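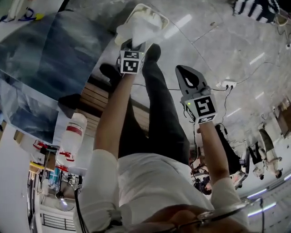 März, kurz vor Mitternacht

Der linke Greifer hat heute wieder ausgesetzt, und diesmal lief die Aufnahme weiter, als wäre nichts gewesen. Das ärgert mich mehr als der Fehler selbst. Ein Gerät, das ausfällt und es meldet, kann man reparieren. Eines, das ausfällt und dabei weiter sein grünes Licht zeigt, lügt.

Gemerkt habe ich es erst beim Durchsehen der Daten, nach dem Mittagessen. Der Wert für die Fingeröffnung stand in der linken Spur fest, und zwar über 23 Durchgänge hinweg. In Wirklichkeit habe ich in jedem davon zugegriffen und losgelassen, das wissen meine Handgelenke besser als jede Tabelle. Die Bilder sind in Ordnung, die Position auch, nur die Finger bewegen sich laut Protokoll kein Stück. Wer daraus einen Roboter anlernt, bekommt einen, der zum Becher hinfährt, davor stehen bleibt und sich für fertig hält.

Simametti hatte uns nach dem letzten Mal eine neue Firmware geschickt, mit dem Satz, der Sensorausfall sei damit behoben. Behoben! Ich habe die alte und die neue Version verglichen, soweit ich das kann, und sehe bloß, dass die Warnung jetzt später kommt. Früher piepste es nach 3 Sekunden ohne Signal, jetzt nach 215. So lange dauert bei uns kein einziger Durchgang. Natürlich piepst da nichts mehr.
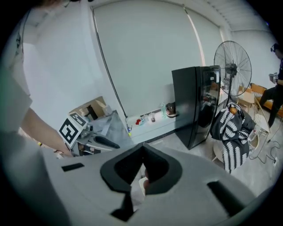 Lamai Hemmin meinte am Nachmittag, ich sähe Gespenster, das Kabel sei schuld und die Firmware habe damit nichts zu tun; bei Palar hätten sie denselben Aussetzer gehabt, dort sei es ein Stecker gewesen, und nach dem Tausch sei Ruhe eingekehrt. Mag sein. Ich habe den Stecker also getauscht und noch einmal angefangen, und der Wert bewegte sich wieder. Das beweist mir wenig. Beim letzten Mal bewegte er sich auch wieder, nachdem ich bloß neu gestartet hatte.

Und selbst wenn es der Stecker war, bleibt die Frage, warum das System einen toten Sensor für einen ruhigen hält. Darauf hatte Lamai keine Antwort, und im Handbuch steht auch keine. 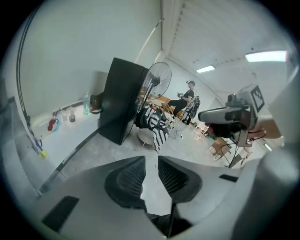 Von den 1.485 Durchgängen, die schon bei Esgate liegen, hat meines Wissens keiner die Fingerspuren einzeln geprüft. Ich habe es dorthin geschrieben, ziemlich knapp. Die Antwort war freundlich und enthielt das Wort »Stichprobe«. Lubis will die Daten trotzdem übernehmen, der Termin steht ja.

Morgen schreibe ich mir ein kleines Skript, das jede Spur verwirft, die sich nie ändert. Bis das läuft, gebe ich nichts mehr frei. Den alten Stecker habe ich in eine Tüte gesteckt und beschriftet.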